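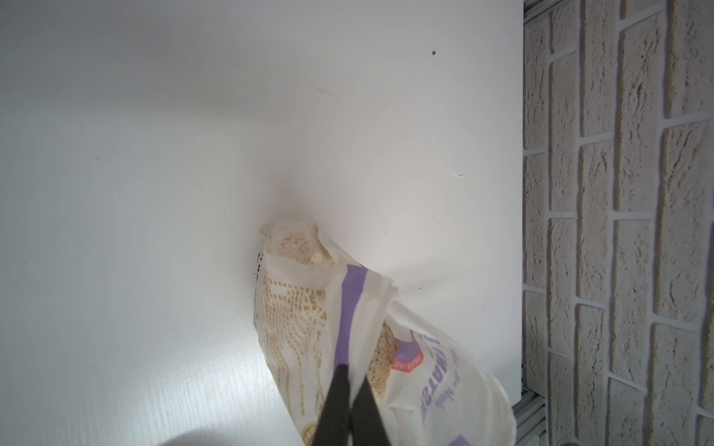
Millet, Tischfläche in Weiß, mit geöffneter Tüte und krümeligem Inhalt

Bellent Arbeitsnische Millet
Artikelnummer 639
Ausführung: Tischfläche weiß, Wände hellgrau in Ziegeloptik
Lieferzeit: 30 Tage
Garantie: 5 Jahre auf Gestell und Platte

Beschreibung

Die Arbeitsnische Millet besteht aus einer weißen Tischfläche mit Wänden an der Rückseite und an beiden Seiten. Gedacht ist sie für Arbeiten, bei denen Krümel, Mehl oder Verpackungsreste anfallen: Abfüllen, Umpacken, Portionieren, Sortieren. Die Wände halten zurück, was beim Öffnen einer Tüte danebenfällt. Die Vorderseite bleibt offen.

Die Fläche ist hell und schlicht. Auch feine Brösel von Matze, Zwieback oder Knäckebrot sind darauf zu erkennen, dunkle Körner und Gewürze ohnehin. Bei flachem Licht zeigt die Platte stellenweise eine schwache Maserung in Längsrichtung. Sie gehört zum Dekor und ist kein Reklamationsgrund.

Die Wandpaneele haben eine strukturierte Oberfläche mit hellen Ziegeln und hellgrauen Fugen. In den hinteren Ecken stehen silberne Aluminiumpfosten, die mit Metallbeschlägen an der Tischfläche befestigt sind. Die Paneele werden zwischen den Pfosten eingesetzt und lassen sich einzeln tauschen – Ersatzpaneele bitte immer mit der Artikelnummer der Nische bestellen.

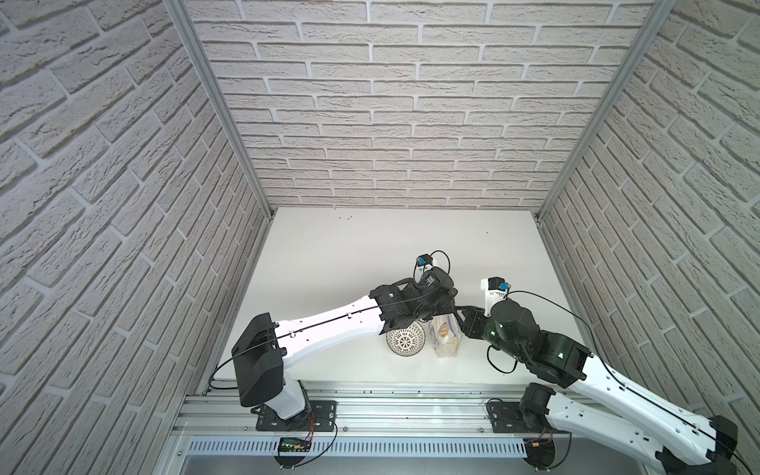
An der Vorderkante verläuft eine Aluminiumschiene mit Nuten über die ganze Breite. Zubehör wird dort angeschraubt, ohne dass die Platte angebohrt werden muss. Unter der Schiene sitzt ein weißer Kabelkanal mit Schlitzen. Leitungen können an jeder Stelle herausgeführt werden.

Reinigung

Lose Krümel mit einem Handfeger nach vorn abkehren, danach feucht wischen. Milder Haushaltsreiniger ist ausreichend. Keine Scheuermilch und keine Drahtschwämme verwenden. Für die Fugen der Wandpaneele eignet sich eine weiche Bürste. In den Nuten der Schiene sammelt sich mit der Zeit Mehlstaub; hier hilft die schmale Düse des Staubsaugers.

Lieferung und Montage

Die Nische wird in 2 Packstücken ab Lager Zasstead geliefert. Packstück eins enthält Platte, Schiene und Kabelkanal, Packstück zwei die Pfosten, Beschläge und Wandpaneele. Schrauben liegen bei. Für die Montage werden zwei Personen benötigt. Der Untergrund muss eben sein.

Nicht im Lieferumfang: Leuchten, Steckdosen, Zubehör für die Schiene.

Die Nische ist in unserer Ausstellung in Skirimville aufgebaut und kann dort mittwochs besichtigt werden. Abweichende Breiten auf Anfrage.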